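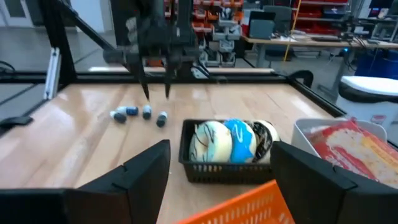 16 December 2019
By Liên Kim

Progress report on the two-arm sorting table, Rallstead shared workshop
To: Hòa Hoàng, Bastcombe small grants

The build is on schedule except for the wrist wiring, which is three weeks behind. Both arms are mounted and both can be driven by hand from the desk. The frame is finished. We have not started on the software that will let the arms run a task without a person at the controls, and I don't expect to before the new year.

Work since the August report

Kiều Lại rebuilt the frame after we found that the old one moved when both arms reached out together. The new one is black metal, with a bar across the back of the table and a brace running down from the top left. She checked it with the arms at full reach and the table stayed put. The old frame has gone back to the workshop for other members to use.

Each arm now has a camera at the wrist. The view takes in the fingers of its own gripper and most of the tabletop, and the other arm too when that one comes down over the table. It is good enough to steer by. The boards are light wood and throw back bright reflections at the sides, and we lose small pale items in them. Lụa Vũ wants to try a matte cloth before we spend anything on lights.

The practice items are set out on the table: donuts standing on edge in a slotted black basket, a few small bottles, and a red food bag in a white bin. There is an orange basket as well, for items to be moved into. We picked things of different shapes so that one grip would not work for all of them. The bottles are the hardest to pick up when they are lying down. The food bag can be lifted, but it folds and slips if the fingers close too near the top.

We logged 162 hand-driven picks this period. Kiều has the log and can send it.

Problems

The cable on the left arm catches when the wrist turns past its halfway point. We have rerouted it twice. Hường Lương thinks a longer cable with a clip at the elbow will fix it, and I agree – the part is ordered from Rastogi.

The wide fingers knock against basket rims. On the other arm we fitted thin pointed ones, which get between the bottles more easily but hold the bag badly. We will keep one of each for now.

Money

We have spent $3486 of the grant to date, most of it on the frame and the wrist parts. $2000 is held back for the second controller. Sisevance has quoted for it and the quote is good through January. I would like your approval to place that order now, before the cable work is done, as delivery is slow.

Next period

Fit the new cable and clip. Test the matte cloth. Place the controller order if you approve it. Lụa will write up the safety stop procedure and post it by the desk, which the workshop has asked for before we leave either arm powered between sessions.

The next report will come from Kiều, as I am away for most of that month. Questions about the budget can still come to me.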